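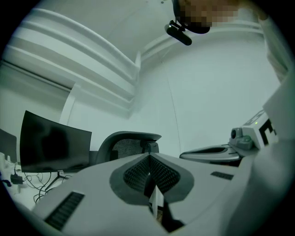
Grey gripper with black vent strips, seen from below, bright white room behind

Tusex Tournament Manager — support
Subject: Goals counted twice in pool tables (seven-a-side hockey)
Opened: July 4, 2023
Raised by: Meltwood Hockey Club, festival results desk
Status: Closed, fixed by update

First message from the club

Hello! First things first, we love Tusex. We used it for our indoor day in January and it saved us from the old whiteboard and the marker pens that always dried up by lunch. So we went the whole way for the summer sevens: 93 fixtures, 3 pitches, live tables on the public page, the lot. It was a brilliant day of hockey and more than 600 people had the page open when the finals were on.

One problem, though, and it nearly put the wrong side into the semi-final of the Janjua Shield. In Pool B our own second team showed a goal difference that was plainly too good. Their last pool match finished 2-1 and the match page said 2-1, but the pool table had counted it as 4-1. The points were right. Only goals for and goal difference were off.

The umpires' cards are all correct, I've been through every one of them. We spotted it because a parent from the other side was keeping score on the back of a programme (what a hero) and came to the desk very politely before the draw went up. We worked out the pool by hand and carried on.

What we've tried so far:
Reloading the public page. No change.
Opening the match, saving it again with the same score. No change.
Changing the score to 0-0, saving, then putting 2-1 back. The table went to 2-0 for a moment, then back to 4-1.

That last one had me scratching my head. I'd dearly like to get to the bottom of it as we're running the junior festival on the same setup.

Reply from Tusex support

Thanks for such a clear report, and what a busy day you had. The zero test is very useful. A table that still shows two goals when the match is at 0-0 tells us there are goal records sitting in the pool that don't belong to the score you're editing.

Could you tell us:
How goals were entered at that pitch (phone, laptop, Droler pad)?
Whether the pad or phone lost its connection at any point?
Whether any other match in the pool is out?

Please also go to Settings, then Match history, then Export, and send us the file for the match. Don't delete the match, as that removes the history along with it.

Reply from the club

Export sent. Goals on that pitch went in on a Droler pad, the little one with the big green button, and the scorers adored it. The other pitches used phones.

Connection — yes, it was patchy. That pitch is the far one, down the bank behind the pavilion, and the signal drops whenever you walk to the bottom corner. The pad said "waiting" for a good while in the second half. The scorer says she pressed the button once for each goal, and I believe her. I've now been through the rest of Pool B and found nothing else, but there is one in Pool D, same pitch, same pad, with one goal too many.

Something I forgot the first time: somebody moved both of those matches back by one slot because a minibus was late. I wonder if that matters? 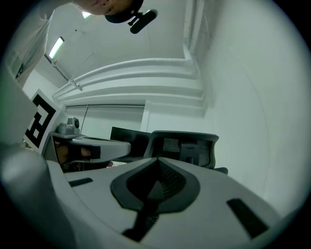
I've also had a go at repeating it at home, which was rather fun. I made a dummy pool with made-up teams, started a match, turned the router off, scored twice on the pad, changed the start time on the laptop and turned the router back on. Goals doubled in the table straight away! Then I did it all again without changing the start time, and the table was perfect. I tried it on a phone as well and couldn't get it to go wrong whatever I did.

Reply from Tusex support

You've done half our job for us, thank you! We followed your steps and got the same result on the first go.

When a fixture is moved while it is being played, Tusex gives it a new slot number. A pad that is offline still holds its goals under the old one. Once it reconnects it sends them under the old number, and then again under the new. The match page only reads the new slot, so it looks right. The pool table was adding up both. Phones ask for the slot number again before sending, so they don't do this.

To put your two matches right now:
1. Open the pool and choose Tools, then Old slots.
2. Tick any slot marked "no fixture".
3. Choose Remove, then Rebuild table.

Please rebuild Pool B first and check it against your cards before doing Pool D.

Reply from the club

Pool B done, goal difference now matches my sums exactly. Pool D done too, and the order of the teams there hasn't changed, so no awkward phone calls. The public page took a few minutes to catch up.

Is there anything we should do differently for the juniors? The far pitch isn't going to move any closer to the router, sadly.

Reply from Tusex support

The fix is in the next update for the pads. Plug the Droler into its charger, leave it on the home network and it will pick it up by itself. Until then, if you need to move a match that has already started, please wait for the pad to show "sent" first. Moving a match before push-back is safe at any time.

Reply from the club

Update is on! I ran my router test again three times and couldn't break it. Really pleased with that, and the scorers will be delighted that they get to keep the green button. One small wish for the list, if there is one — could the table show a little flag when its goals don't match the match pages? Happy for you to close this.

Note from Tusex support

Flag request passed to the tables team under a separate ticket. Closing this one. Good luck to the juniors!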